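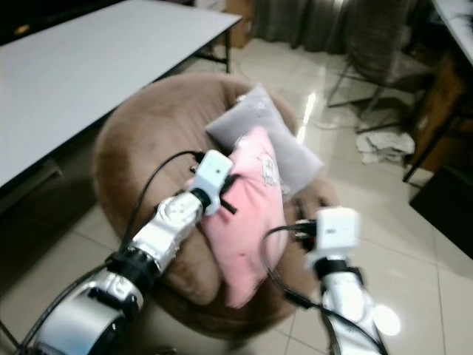 Foto: Rebecca Sala / Tadside

Sicherheitsbegehung Leseecke und Sitzmöbel, April 2024
Geprüft von: Isla Costigan
Haus Tadside, Erdgeschoss

Vorweg: Die Ecke macht richtig Freude! Der runde Plüschsessel ist der Lieblingsplatz im ganzen Haus, und ich bin beim Prüfen viel länger geblieben als geplant.

1. Standfestigkeit Sessel: in Ordnung
Von allen Seiten belastet, auch vorne am Rand. Da wackelt nichts, und auf dem Boden rutscht er kaum. Klasse!

2. Bezug und Nähte: in Ordnung
Der braune Flausch ist dicht und weich wie am ersten Tag. Unterseite abgetastet, keine offenen Klammern.

3. Rand der Sitzschale: in Ordnung
Schön dick gepolstert, keine harte Stelle zu fühlen. Bitte trotzdem nicht darauf sitzen.

4. Kissen rosa: Mangel gering
Ein paar kleine dunkle Flecken. Bitte bei 40 Grad waschen, auf links, damit der weiße Aufdruck hält (der ist so niedlich, wäre schade drum). Reißverschluss läuft, Schieber ist verdeckt.

5. Kissen hellgrau: in Ordnung
Liegt als Rückenpolster hinter dem rosa Kissen, bleibt auch so. Füllung gleichmäßig.

6. Tisch mit weißer Platte: in Ordnung, Nachkontrolle
Schrauben am dunklen Metallgestell nachgezogen, eine war locker. Sherif Ragab schaut im Oktober noch einmal nach. Ecken ohne Grat.

7. Abstand Tisch zu Sessel: Hinweis
Als Durchgang hatten wir 900 mm vereinbart, beim Messen fehlten 70 mm. Sessel verschoben, passt jetzt. Ich klebe noch eine Markierung auf den Boden.

8. Brandverhalten Bezug: offen
Das Etikett ist nicht mehr lesbar. Elibariki Rotich fragt bei Wekier nach dem Datenblatt.

9. Reinigungsplan: in Ordnung
Hängt aus und wird geführt, 17 Einträge seit der letzten Begehung. Super gemacht, Danke an Ruby-Lee Bright!

Ergebnis: Nutzung ohne Einschränkung. Offen sind Punkt 4 und Punkt 8, Punkt 6 zur Wiedervorlage.

Kommentar R. Sala: Kissen nehme ich mit in die Wäsche. Können wir so einen Sessel bitte auch für oben bekommen?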